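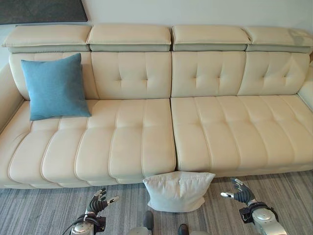 Clindholm 居家机器人开放日

Clindholm 居家机器人开放日，当地人多半只叫它“Clindholm 开放日”，是 Tradbridge 镇 Clindholm 研究所面向公众举办的一项参观活动，内容以人形机器人在居家环境中的整理作业为主。承担示范的机器人属于该所的 Grekitz 项目，示范地点在 Edwards 楼一层按普通人家客厅布置的房间里。本条目所述主要是2022年12月4日举行的那一场，也兼及活动的由来、场地、示范的做法，以及来访者常常问起而现场又不一定来得及细讲的一些事情。

这项活动与一般的科技展会有些不同，没有舞台，也没有灯光音乐，来的人大多是住在附近的居民，有带着孩子的，有推着老人的，也有从邻近学校结伴过来的学生。看的东西说起来平常得很：机器人走到沙发跟前，把抱枕拿起来，摆到该摆的位置上去。可正是这样一件在家里随手就做了的小事，常常能让一屋子的人安安静静地看上好一会儿，看完了还不肯走，围在门口继续讨论手指是怎么捏住布料的。

名称

活动的正式名称里用的是“居家机器人”，这是研究所在筹备时商量过的结果。早先的通知里写过“服务机器人开放日”，不少居民看了以为是餐厅里送菜的那一种，到了现场才发现是在客厅里收拾东西，于是后来便改了说法。“Grekitz”是项目的名字，也用来称呼项目里的机器人，两种用法在研究所的印刷材料中都能见到，现场讲解时也不大区分，听的人一般根据上下文就能明白。

“Edwards”则是楼名。Edwards 楼本来是研究所的旧办公楼，一层朝院子的几间屋子打通以后改成了居家实验区，楼名沿用至今，门口的字牌也还是老样子。镇上年纪大些的居民问路时说“去 Edwards”，指的就是这里，倒不一定知道里面在做机器人。

沿革

开放活动起初是很小的一件事。那年2月，研究所接待了一批隔壁学校的师生，原本安排的是在会议室里听讲座，讲到一半，学生们提出想看看真正的机器人，工作人员便临时把大家带到了实验区。当天机器人做的是叠放毛巾，做得很慢，中间还停下来重新调整过，但学生们的兴致比听讲座时高得多，回去以后写来的信里，几乎每一封都提到了那条毛巾。研究所由此觉得，与其把工作讲给人听，不如请人进来看，这才有了后来面向所有居民的开放日。

头几次开放时，参观路线要经过机械加工间和电池充电间，走一圈下来时间很长，带小孩的家庭往往走到后半段就累了。后来路线作了缩减，加工间改为隔着玻璃窗远远地看一看，主要的时间都留给客厅里的示范。毛巾也不再叠了，改为整理沙发上和地上的抱枕、靠垫。据研究所的说明，这样改有两层考虑：一来抱枕体积大，坐在后排的人也看得清楚；二来抱枕软，形状随时在变，对机器人的手来说是一道很好的题目，讲起来也有话可说。

研究所为开放日编有一本薄薄的小册子，12月这一场共印了4,000册，除了现场取阅，还放在镇图书馆和车站旁的服务窗口供人自取。册子里用很浅显的话介绍了机器人的手、手腕和腿各自管什么，后面附了几页给孩子涂色的线描图，据说涂色页被撕走的速度一直比正文快。

场地

示范用的房间就是一间客厅。研究所在布置时有一条原则，凡是普通家具店里买得到的，就不另外定做。沙发是米白色的皮沙发，带有可调的头枕，靠背和坐垫上都有绗出来的纹路；地上铺的是灰色条纹地毯；屋里还有一张白色大理石面的圆边几和一盏黑色落地灯。抱枕有蓝绿色的，也有白色的，都是方形。除此以外，墙面和门窗基本保持原样，没有为了机器人好辨认而贴上标记或者画线。

参观者常常以为家具摆得这样妥帖，对机器人总归是容易的，讲解员听到了便会耐心地多说几句。浅色的皮面在光线强的时候会反光，缝线处的阴影又深一些，摄像头看过去，明暗差得很多；地毯的条纹细而密，东西落在上面，边缘就不那么好分辨；落地灯的电源线拖在地上，人走过去会很自然地抬一抬脚，机器人却得先认出那是一根线，再决定要不要绕开。一间客厅里这样的小麻烦数也数不完，项目组平日的很多工夫，恰恰花在这些不起眼的地方。

观看区设在客厅敞开的一侧，与示范区之间留有5米的距离。前排是给孩子和坐轮椅的来访者预备的，后排略高一些。地上没有拉绳子，只在观看区的边沿铺了一条颜色不同的地垫，工作人员站在垫子旁边，小朋友走近了，就蹲下来陪他们说说话，一边说一边把他们带回座位。这个办法用下来效果不错，比先前用过的围栏亲切得多。

机器人

Grekitz 是双臂、双腿的人形机器人，手臂外壳为银色，关节处有黑色的部件，手指则是深灰色、分节的。外形上它并不追求像人，也没有给外壳蒙上布料或者仿皮，线缆和螺钉都看得见。研究所对此的解释很朴素：外壳常常要拆，罩得太严实，维护起来不方便。不过来访者里喜欢这个样子的人很多，尤其是做过钳工、修过机器的老人家，往往一坐下来就先盯着手腕和肘部看，看完了再跟身边的孙辈讲哪里像自己从前用过的东西。

手是整台机器人身上改动最频繁的部分。手指分成好几节，能够弯起来包住东西，也能伸开来从侧面托住。拇指的位置很要紧，捏布料的时候全靠它和其余的手指对上，偏一点点，布就会从中间滑走。册子里有一页专门讲拇指，请读者试着把自己的拇指收在掌心里，再去拿桌上的抱枕，试过一次，道理就全明白了。这个小实验在现场也经常做，大人小孩一起把拇指藏起来，笑声总是很大。

机器人的腿在开放日里用得相对少。示范时它多半站在沙发前面，走动的距离很短，主要是为了调整自己与沙发之间的远近。站得太远，手臂得伸直了去够，力气就不好控制；站得太近，低头看地面时又会被自己的手臂挡住视线。找到合适的站位，在项目组内部算是一门单独的学问，平常的试验里有相当多的时间都用在这上头。

示范内容

开放日的示范全天共有3轮，每轮接待22人，需要提前登记，没有登记上的居民可以在走廊里隔着玻璃观看，听不清讲解，但看得见动作。每一轮的主要内容相同，都是整理抱枕，细处则随当时的情况有所出入，抱枕从哪里拿起、先拿哪一个，并不事先排定。有些居民从早待到晚，看了一轮又一轮，为的就是比较其中的不同，研究所也乐意给这样的客人在走廊里添一把椅子。

整理抱枕可以分成几段来说。最开始是辨认，机器人低下头去看沙发和地面，判断哪一块是抱枕，哪一块是坐垫。这一步从外面看几乎没有动静，头一次来的人容易以为机器停了，讲解员通常会趁这个时候请大家猜一猜它在看什么。接下来是把手伸过去，两只手一左一右靠近抱枕，手指先张开，不急着用力。地上的抱枕尤其需要耐心，地毯表面是软的，手指要从边角处探进去，探得浅了抓不住，探得深了又会把地毯的绒一起夹起来。

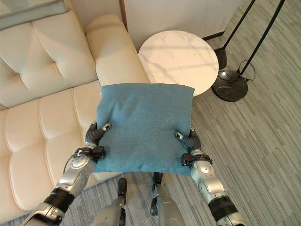

拿起来以后的做法也有讲究。Grekitz 习惯用两只手各捏住抱枕的一个角，把它平平地拎在身前，这样抱枕的上边比较直，下边会微微往下坠，形状大体可以预料。如果只用一只手去抓中间，当然也提得起来，可是四个角都会耷拉下去，往沙发上一放便成了一团，还得再摆弄一次。喜欢收拾屋子的人对这一点体会很深，现场常有来访者连连点头，说自己在家铺枕套时也是先找角。

捏角的力道是另一个常被问起的话题。布料越厚越软，手指压下去以后陷得越深，机器人从指尖感觉到的东西也就越含糊。捏得轻了，抱枕的重量会让布角一点一点地往外滑；捏得重了，里面的填充物被挤到一边，放下时角上会留下一个瘪瘪的凹坑。项目组在调试时试过各种面料，绒面的、棉麻的、带拉链边的都有，其中滑面缎子最让人头疼，直到这一场开放日，缎面靠垫还没有被列进公开示范的内容里。

最后一段是放置。抱枕要靠着沙发背立住，底边落在坐垫上，看着端正，又不能端正得像是商店里的样品。研究所曾经为了“什么样才算摆好了”这件事讨论过许久，把抱枕放得与靠背完全平行，在数据上最容易判断，居民们看了却普遍觉得生硬；稍稍歪一些，反而觉得舒服。后来采用的标准比较宽松，只要抱枕立得稳、正面朝外，不倒下来、不压住旁边的东西，就算完成。歪得厉害的时候，讲解员会请在场的孩子投票，看要不要让它重新来过，孩子们的答案差不多总是“再来一次”。

示范中的停顿与重来

开放日的示范不作剪辑，也不设补救用的备用机，机器人迟疑了、抓空了，来访者都看得到。讲解员会如实告诉大家，现在它在重新看，或者刚才那一下没有捏住。研究所认为这样的时刻值得保留，一件事情难在哪里，往往要在它没做成的时候才看得最清楚。来访者对此也十分体谅，有的轮次里，机器人试了好几回才把抱枕拿稳，观看区里便响起一阵掌声，比一次就成功时还要热烈些。

遇到需要人进去帮忙的情形，工作人员会先按下手边的停止按钮，等机器人完全静下来，再走进示范区。这个次序每一轮开始前都会向观众讲明，并且当面演示一遍。带孩子来的家长对这段说明尤其认真，不少人会拿着册子对照着看，还会问停止以后手里的东西会不会掉下来。讲解员的答复是，停止后手指保持原来的姿势，东西一般留在手中，由工作人员托住以后再松开。

讲解与问答

每一轮示范结束以后都安排有问答，时间不作硬性规定，到下一轮的客人进场为止。问答在客厅旁边的小间里进行，备有热茶和饼干，来访者坐下来慢慢问，气氛比较像串门。问得最多的问题，一是它能不能叠衣服，二是什么时候买得到，三是家里养猫行不行。

关于叠衣服，讲解员会说明项目组做过毛巾和方巾，衣服的袖子和领口要复杂得多，仍在研究之中。关于购买，研究所的答复一直很明确，Grekitz 是研究用的平台，没有出售的计划，册子里也这样写着。至于养猫，答复就要长一些了。客厅里的试验从来没有动物参加，项目组也不打算贸然让它们参加，一只猫趴在抱枕旁边，机器人能不能把两者分清楚，是需要另外花很大力气去研究的事情。来访的养猫人士听了大多表示理解，有的还热心地写下自家猫最爱睡的位置，供研究所将来参考，这些纸条都收在小间的一个文件夹里。

孩子们的问题又是另一路。他们会问机器人冷不冷，晚上睡在哪里，捡了抱枕有没有人跟它说谢谢。讲解员对这些问题同样认真回答：外壳的温度跟着室温走；晚上它待在充电间的架子上；谢谢倒是常有人说，研究所里的人说习惯了，也就顺口说了。

也有一些问题讨论得比较深入，多由从事护理工作的居民提出。他们关心的是，地上的东西对腿脚不便的老人来说很危险，一只掉在沙发前的枕头就有可能把人绊倒，机器人能不能及时发现并收走。项目组对这类意见格外看重，认为它们指出了整理作业真正的用处所在。同时也会坦率地说明，眼下的机器人动作还慢，周围有人走动时需要停下来等候，离独自留在老人家里做事还有很长的路要走。

参观须知

开放日免费，登记可以在镇图书馆的服务台办理，也可以打电话给研究所的前台。Edwards 楼一层没有台阶，轮椅和婴儿车都可以直接推到观看区。雨雪天气请在门厅里把鞋底擦干，客厅的地毯不大好洗。外套可以挂在走廊的衣架上，冬天来访的人尤其方便，观看区里坐久了会觉得有些热。

拍照是允许的，闪光灯请关掉，强光会影响机器人的摄像头，也会晃到前排的小朋友。示范进行时请不要向示范区里抛东西，以前有热心的孩子想给机器人多添一个抱枕，心意是很好的，只是需要先告诉工作人员，由工作人员放进去。自带的靠垫也可以拿来，在问答时间里请项目组的人看一看面料，说说它好不好捏，但不会用于当天的示范。

参观结束以后，来访者可以在小间里填写意见卡。意见卡只有一面，上面印着一句话：“如果它到您家里来，您希望它先收拾什么？”收上来的答案里，玩具和袜子出现得十分频繁，也有人写了整整一面的厨房。研究所会把这些答案整理出来，贴在 Edwards 楼的走廊里，下一次来的人便可以一边排队一边读。

反响

在 Tradbridge 镇上，开放日渐渐成了冬天里一件有点意思的事。镇图书馆在活动前后会把与机器人有关的书摆到靠门的架子上，附近的学校也把参观见闻列为作文题目之一。有的家庭看过示范以后，孩子回家抢着收拾沙发，还要用两只手捏着抱枕的角慢慢地放，家长把这件事写在意见卡上寄了回来，讲解员后来在问答时常常提起。

批评的意见也有一些，主要集中在登记名额上，每轮的座位不多，走廊里又听不见讲解。研究所回应说，观看区再往前挪会影响安全，往后则没有地方，考虑在走廊里加装音箱，把讲解的声音接出去。另有居民认为示范的节奏太慢，看着着急，希望能加快播放一段录像作为补充。研究所对此比较谨慎，担心加快以后会让人误会机器人平时的速度，倾向于维持现状，只在册子里增加了几幅动作分解的线描图。

研究所内部对开放日的看法同样温和而复杂。筹备一场活动，前前后后要占去不少试验时间，客厅得收拾，备件得清点，讲解的话也要重新斟酌。可是每次活动过后，项目组总能带回几条平日里想不到的线索。抱枕摆放标准的放宽，便是听了居民的意见之后作出的修改；观看区那条地垫的主意，也是一位来访者在意见卡上写下来的。

相关条目

Clindholm 研究所
Grekitz 项目
Edwards 楼
Tradbridge 镇图书馆
人形机器人
柔性物体抓取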